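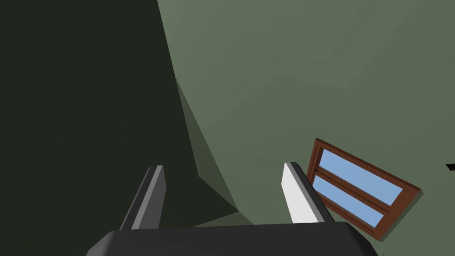
Why did the arm stop at step 219?

It lost its place. The wrist had turned further than the planner thought it had, and when the two figures stopped agreeing the safety check cut in and held everything where it was.

Azlan Goh had written that much in the fault log by the time Deok-su Won came back with the tea. The room was called Osman, after whoever had built it, and it existed only inside the Skotum simulator. The real one, at Lekbridge, was due to run the same code in February.

"How far out?" Deok-su asked.

"Some 80 millimetres at the fingertips."

"That's a shoulder, if someone's standing there."

Azlan ran it again from the top. He had been through it often enough to know where it would go wrong, but he watched the numbers anyway.

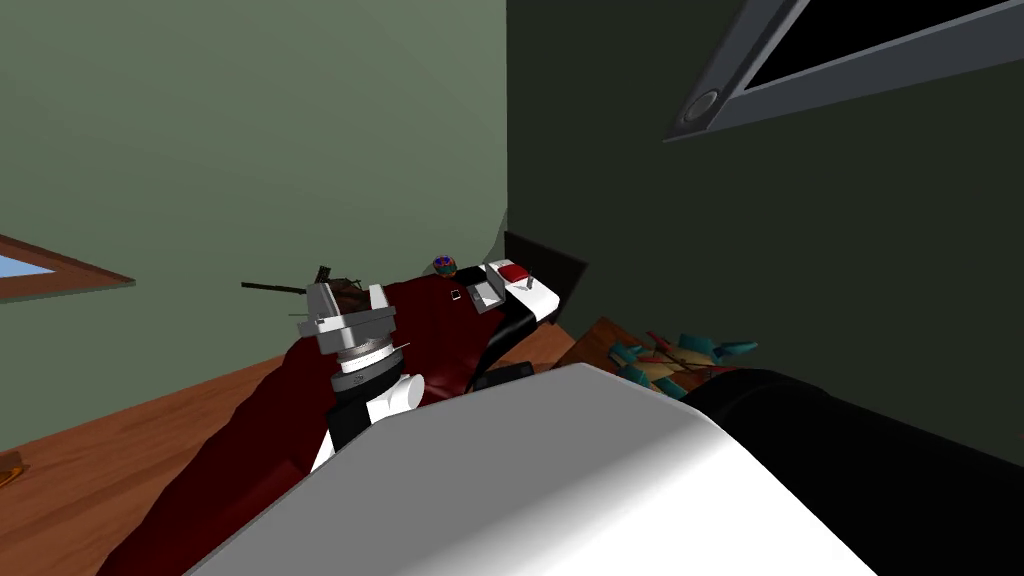 The fault came in at the same step. He scrolled back and found 2 joint limits that didn't match. One came from the Grakeck file and one had been typed in by hand, and the planner had used whichever it read last.

"Who typed it?" said Deok-su.

Azlan looked at the initials beside the line. They were his.

"I did," he said. "When we changed the wrist."

Deok-su put the tea down and pulled up a chair. They took out the typed value, made the planner refuse to start if it found a second one, and set up 350 runs to go overnight. Then Azlan opened the log again and wrote his own name under cause. He thought about adding that he'd been in a hurry - he had been - but he left the rest of the box blank and went to ring Lekbridge.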